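About Druncombe

Home
About us
Courses
Services to households
Contact

Druncombe is a school of household services in Lornadton. We teach the everyday work of keeping a home or a shared building in order: clearing, sorting, cleaning, laundry and the proper handling of household waste. We also provide a clearing and tidying service to homes, offices and small residential blocks in the town and the neighbouring villages.

The school was founded as an evening class in a single room above the Pamard building. It now occupies the ground and first floors of Oddsson House, where the training rooms, the linen store and the offices are located. We enrol 350 students in a full year, most of whom study part-time alongside other work. Courses are offered at 3 levels, and no previous experience is required for the first.

What we teach

Our courses begin with sorting. Students learn to look through a pile before moving any of it, to separate what is to be kept from what is to be thrown away, and to set doubtful items aside for the owner. Papers, keys, photographs and medicines are dealt with under separate rules, which are set out in the student handbook and explained in the first session.

Waste is taught as a subject in its own right. Students practise choosing the correct liner for a bin, fitting it so that it stays in place, and tying and replacing it when it is full. Liners are folded outwards over the rim and smoothed down. The bin is stood within reach of the work but clear of the floor space in use.

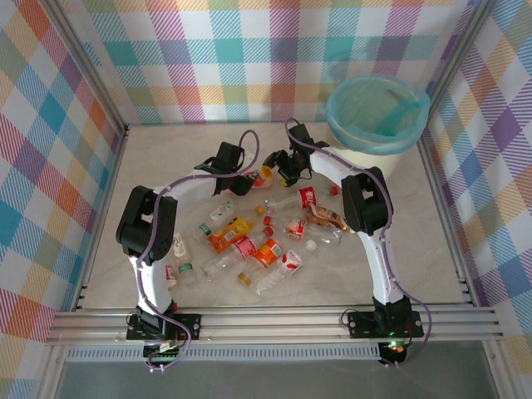 A cream bin with its teal liner folded over the rim, and patterned fabric behind.

Later units cover floors and hard surfaces, the care of soft furnishings, bed-making and kitchen work. Students at the highest level also learn to estimate a job, to agree its limits with the householder in writing, and to leave a clear record of what has been removed.

Services to households

Clearing and tidying work is carried out by our own trained staff, with senior students present only where the householder has agreed. Last year we completed more than 300 visits. These ranged from a single cupboard to the contents of a whole house, and included a number of regular monthly appointments for older residents.

Before any work begins, a member of staff will visit to discuss what is wanted. Nothing is thrown away without the owner's consent. Items in good condition can be passed on — we keep a current list of local organisations that accept furniture, bedding and kitchenware — and a receipt is given for everything that leaves the property.

Our premises

Oddsson House is open to visitors by appointment. The main entrance is on the courtyard side and has level access; the first floor may be reached by lift. Enquiries about courses should be made at Room 407, Office of Admissions. Enrolment for the coming year opens in August, and prospective students are welcome to sit in on a first-level session before applying.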